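늙은 고양이를 보내러 가는 집, 늙은 고양이를 맞으러 오는 집

내가 플랄데일(Plaldale)에 처음 간 건 3월이었고, 솔직한 목적은 취재보다 난로였다. 우리 집 보일러가 그 주에 고장이 났는데, 노령묘 위탁 가정을 운영하는 트리니다드 가리도 씨가 전화로 "여긴 고양이들 때문에 늘 따뜻해요, 얇게 입고 오세요" 하고 말해 준 것이다. 그래서 얇게 입고 갔다. 과연 따뜻했고, 외투를 벗기도 전에 이빨이 몇 개 안 남은 노란 고양이 한 마리가 내 가방 안으로 들어가 버렸다. 이름은 티히(Tichý). 조용하다는 뜻의 체코어라는데, 내가 머무는 내내 한순간도 조용하지 않았다.

가리도 씨의 집에는 지금 고양이 여섯 마리가 산다. 모두 열 살이 넘었고 저마다 이런저런 병이 하나씩은 있다. 신장이 안 좋은 아이, 갑상선 약을 먹는 아이, 관절염으로 계단을 포기한 아이. 주인이 요양원에 들어가거나 세상을 떠나면서 갈 곳이 없어진 고양이들이다. 가리도 씨는 이 일을 '보호소'라고 부르지 않는다. 철장이 없고, 접수대도 없고, 번호표도 없다. 그저 거실이 하나 있고, 그 거실의 소파가 전부 고양이 차지일 뿐이다(나는 이틀 동안 주로 바닥에 앉아 있었다).
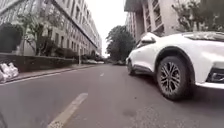

길가에 세워진 흰색 SUV.

"보호소에 들어온 열네 살짜리 고양이가 어떤 줄 아세요?" 가리도 씨가 약을 빻으며 물었다. "밥을 안 먹어요. 구석에서 벽만 봐요. 그러면 사람들은 성격이 나쁜 줄 알죠. 그런데 그 애는 평생 한 사람 무릎에서 텔레비전을 보던 애거든요." 빻은 약은 닭가슴살을 삶아 으깬 것에 섞는다. 한 마리는 닭을 싫어해서 대구살로 따로 만든다. 이 준비가 아침 여섯 시에 시작되고, 다 먹이고 그릇까지 씻고 나면 커피가 식어 있는데, 가리도 씨는 식은 커피를 좋아한다고 우긴다.

위탁 가정 네트워크의 이름은 '눌리눔(Nullinum)'이다. 가리도 씨와 은퇴한 동물병원 간호사 피온 귈림 씨가 함께 만들었고, 지금은 27가구가 참여하고 있다. 귈림 씨에게 이름의 뜻을 물었더니 한참 웃다가, 처음 등록 서류를 쓸 때 마음에 둔 이름이 전부 이미 쓰이고 있어서 그냥 소리가 예쁜 말을 지어냈다고 했다. 나는 뭔가 라틴어로 된 깊은 사연을 기대하고 수첩까지 펴 둔 참이라 조금 머쓱했다.

참여 가정이 되는 절차는 생각보다 까다롭다. 우선 귈림 씨가 직접 집에 와서 차를 한 잔 마신다. 그동안 창문 방충망을 보고, 화분을 보고(백합이 있으면 그 자리에서 이야기가 길어진다), 화장실을 어디에 둘 건지 묻는다. 관절이 아픈 고양이는 턱이 높은 화장실에 들어가지 못하니 한쪽이 낮게 파인 것을 써야 한다. 물그릇은 밥그릇과 떨어뜨려 여러 군데 놓는다. 그리고 빠지지 않는 질문이 하나 있다. 이 고양이가 여섯 달 안에 떠나도 괜찮겠느냐는 것이다. 선뜻 괜찮다고 대답하는 사람보다는 찻잔을 내려놓고 가만히 있는 사람 쪽에 마음이 간다고, 귈림 씨는 말했다. 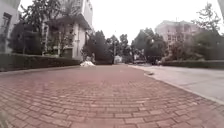

둘째 날에는 귈림 씨를 따라 트란데마드(Trandemard)에 다녀왔다. 플랄데일에서 조금 떨어진 동네인데, 혼자 살던 할아버지가 딸네 집으로 옮기게 되면서 고양이를 맡아 줄 곳을 찾고 있었다. 손주에게 심한 알레르기가 있다고 했다. 할아버지는 우리가 도착하기 전에 벌써 짐을 다 싸 두셨다. 담요, 빗, 고무줄로 묶은 진료 기록, 그리고 고양이가 무엇을 무서워하는지 적은 종이 한 장. 청소기, 천둥, 비닐봉지 터는 소리, 콧수염 있는 남자. 마지막 항목에서 귈림 씨와 나는 웃음을 참느라 혼이 났고, 그걸 본 할아버지가 먼저 웃으셨다.

이런 메모가 의외로 중요하다고 한다. 늙은 고양이는 새로운 것을 배우기보다 알던 것을 알아보는 데서 힘을 얻기 때문에, 쓰던 담요는 적어도 첫 몇 주 동안 빨지 않는다. 잠자리도 원래 자던 높이에 맞춰 준다. 침대에서 자던 아이에게는 침대를, 의자 밑에서 자던 아이에게는 의자 밑을 내준다. 첫날은 방 하나만 열어 두고 사람은 같은 방에서 책을 읽는다. 쳐다보지도 부르지도 않고, 그냥 책만 읽는다. 가리도 씨는 이렇게 해서 지난겨울에 두꺼운 추리소설 전집을 다 읽었는데, 범인은 하나도 기억나지 않고 어느 권에서 누가 침대 밑에서 나왔는지만 기억난다고 한다.

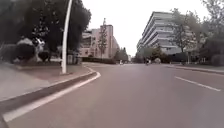
돈 이야기도 물어보지 않을 수 없었다. 눌리눔은 사료와 약값을 대고, 참여 가정은 집과 시간을 낸다. 처음에는 가리도 씨가 저금 2000유로를 털어서 시작했다. 혈액검사 몇 번과 처방 사료 몇 상자에 그 돈이 다 나가는 걸 보고 그날 밤은 잠이 안 왔다고 했다. 지금은 매달 조금씩 보내 주는 후원자들이 있고, 동네 병원 한 곳이 검사비를 깎아 준다. 그래도 이가 썩은 고양이가 한꺼번에 들어오는 달이면 귈림 씨의 표정이 어두워진다. 치과 치료가 제일 비싸단다.

지금까지 이 네트워크를 거쳐 간 고양이는 36마리다. 그중에는 여섯 달을 못 넘길 거라던 진단을 받고 네 해를 더 산 삼색 고양이도 있고, 온 지 아흐레 만에 떠난 고양이도 있다. 가리도 씨는 그 아홉 날을 자세히 기억했다. 사흘째에 처음 골골거렸고, 닷새째에 창가로 나왔고, 이레째에는 버터를 훔쳐 먹었다. 이야기를 하면서 가리도 씨는 조금 울었고, 나도 조금 울었고, 티히는 그 틈에 내 샌드위치에서 햄을 빼 갔다.

혹시 집에 나이 든 고양이가 있다면, 아직 아무 일이 없을 때 종이 한 장을 써 두라고 두 사람은 권한다. 먹는 것, 안 먹는 것, 다니는 병원, 무서워하는 것, 좋아하는 손길. 그리고 내가 돌볼 수 없게 되었을 때 연락할 사람의 이름. 그 사람에게 미리 물어보는 것도 잊지 말라고 한다. 이름만 적혀 있고 정작 본인은 처음 듣는 경우가 꽤 많은 모양이다.

나도 집에 돌아와 우리 집 열한 살짜리의 종이를 썼다. 무서워하는 것 칸에 진공청소기와 우리 시어머니를 적었다가 시어머니는 지웠다. 트란데마드에서 온 고양이는 그 뒤로 일주일 만에 의자 밑에서 나왔다고 귈림 씨가 전해 왔다. 할아버지는 저녁마다 전화를 거시고, 가리도 씨는 그때마다 수화기를 의자 옆 바닥에 내려놓는다고 한다.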